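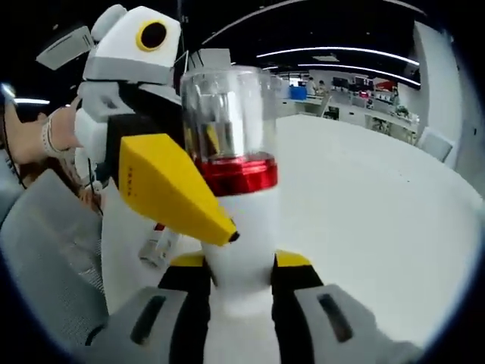

The 2015 summer reading program will run on a single theme across all member libraries, and the theme adopted for next June is birds. This message sets out what branches need to send to the Bodevura office, and answers the points raised on the list about artwork and reading logs. On artwork, the request is for plain shapes that a child can recognize from across a room. The white figure at the top of this message has a round black eye with a yellow ring and a large yellow beak narrowing to a small black tip, and a young reader would say "bird" without needing feathers or wings drawn in. Posters and bookmarks should be kept to that level of detail. Fine line drawings did not copy well last year, and several branches had to reprint at their own cost.

Reading logs. The printed log will be a folded card with 49 spaces, one for each day of the program. A child may mark a space for any reading done that day, including being read to, audiobooks, comics and magazines. Staff should not ask for titles or page counts. Branches that prefer to record minutes may do so on their own sheet, but only the number of completed cards should be reported to this office. The order is for 3000 cards. Please send your branch's share before the order is placed, as a second printing is not in the budget.

Age groups. There will be three groups: birth through age four, ages five through eleven, and ages twelve through seventeen. A child who has a birthday during the program stays in the group in which he or she signed up. Daltura asked whether adults may take part. They may, using the same card, but adult cards are not eligible for the prize drawing and should be kept in a separate folder.

Prizes. Each child who returns a completed card receives one paperback book. Books will be selected centrally for the two younger groups. Branches may choose their own titles for teens from the approved list, which will follow under separate cover. Food coupons will not be distributed this year. If a local business offers them, please thank the business and refer it to this office.

Book displays. A starter list of picture books, field guides and easy nonfiction is being assembled. Branches are asked not to pull their whole bird section into a display in the first week, as interlibrary requests cannot be filled from display shelves. Field guides marked Reference should remain in Reference. Large print and Spanish-language titles are in short supply at most locations and will be rotated between Arnaud and Urnance on the regular courier run.

Speakers. Any outside speaker must have a signed agreement on file before the event is advertised. Live animals are permitted only with a current certificate of insurance from the handler, and only in meeting rooms with a door to the outside. This rules out the upstairs room at Urnance. Speakers with mounted specimens must bring their own table coverings and may not leave items overnight.

Questions on any of the above may be sent to me directly or to the list.

Amna Abbasi
Youth Services Coordinator
Bodevura Library Consortium

On October 17, 2014, Arnaud Branch, Children's Desk wrote:

> Good morning,
>
> We are beginning to plan our summer calendar and would be grateful for guidance on the following.
>
> 1. Artwork. Will the consortium supply a poster, or should each branch make its own? Last year's drawing of the sailing ship came out nearly gray on our copier and families could not tell what it was. If we are making our own, is there a standard for how detailed the artwork should be?
>
> 2. Reading logs. Our parents were divided over counting minutes. Some found it helpful, and others told us it turned reading into a chore. We had a number of cards returned with every space filled in by the same adult hand on the last afternoon. We would support a simpler log if the other branches agree.
>
> 3. Speakers. A local falconer has offered to visit with a hawk. We have a ground floor meeting room with an exit to the parking lot, but we do not know what paperwork is needed or how early it is due.
>
> 4. Displays. May we borrow field guides from other branches for the length of the program? Our own copies are old, and one is missing its section on owls.
>
> We would also like to ask that the sign-up period open before the end of the school year. Last summer many families had already left on vacation when sign-up began, and we heard about it at the desk for weeks.
>
> Thank you for your help.
>
> Children's Desk
> Arnaud Branch Library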